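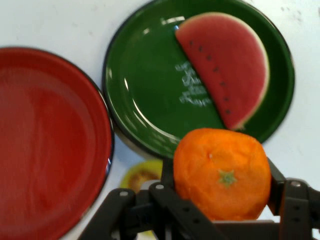 Tableware Hire: Frequently Asked Questions

What is the smallest order you take?
100 pieces. You can mix plates, bowls and cups in any colors to reach that number.

How far ahead should I book?
Two weeks is enough for most orders. September fills up early, so please allow six weeks then. For orders over 900 pieces, call the Dalgleish depot first.

Do I have to wash everything?
No. Scrape off the food and put the pieces back in the crates they came in. Washing is included in the hire price.
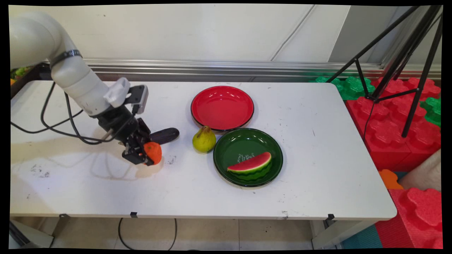 Please don't stack plates with food still on them, as it dries hard and can mark the finish. A cleaning fee is added to crates that come back that way.

What if something is broken or lost?
We charge the replacement price on your order form. Chips count as breakage.

Do you deliver?
Yes, to Jodow and Tornari. Delivery is free on orders of 3,000 pieces or more. Other customers can collect from Unit 503 at Dalgleish.

Can I change my order?
Yes, up to three days before delivery.

Last updated 19 June 2018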